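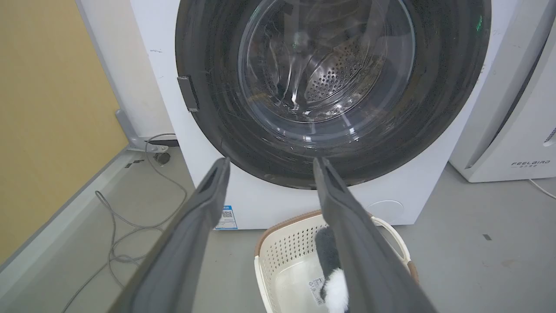

Fig. 4. Basket in front of the closed door.

Loading your Gilen washer

Set your basket on the floor close to the machine, and go through it at your leisure before you open anything.

1. Check every pocket, and pair up the little socks (they do love to wander off!).
2. Pull the door toward you and swing it all the way open.
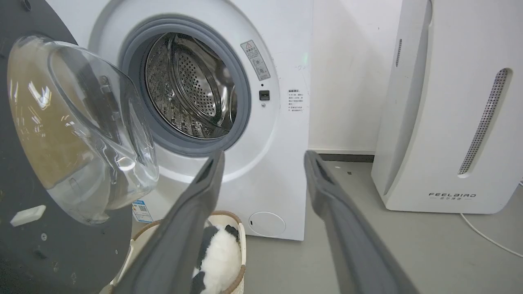
Fig. 5. Door open, drum ready to load.

3. Place the clothes in the drum one piece at a time, nice and loose.
4. Run a finger around the gray gasket, tuck in any stray sleeve, and press the door shut.

Note: For a small load, choose 1000 on the spin dial.

Caution: Keep the round filter cover at the lower right closed during a wash.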